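Two grippers, one rat's nest of wire: our first week with the Zolari

August 19, 2022 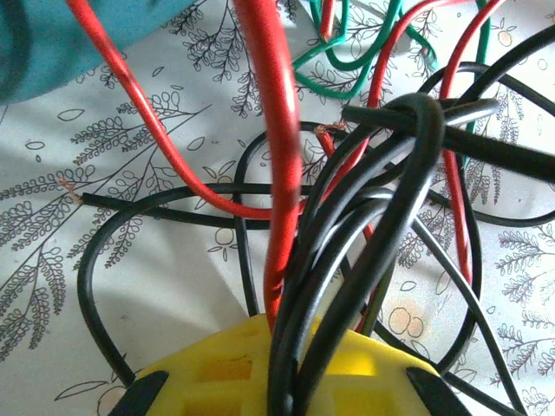
The yellow gripper and the wire pile, from the wrist camera.

So we finally got to run the Zolari gripper against our old Imuron, and I've been grinning about it all week! Same arm, same controller, same job: pick one wire out of a heap of red, green and black ones and drop it in a tray. Each gripper got 100 tries on the heap, and I messed it up again by hand between rounds (my favorite part, I could do that all day).

The Zolari got a single wire 67 times. The Imuron, which I love dearly and have fixed more often than my car, managed 41. Most of the misses were the black wires. They loop over each other and shine under the overhead light, and both grippers liked to come up with three or four at once.

The wrist camera is still the weak spot. It sits so close that the nearest wires go soft, and I'd like to try the Alero camera mount, which puts it a bit farther back. I also want a go with softer fingertips, and maybe a heap with fewer black wires in it just to see what changes. Full numbers go up on the project page once I've cleaned up the spreadsheet.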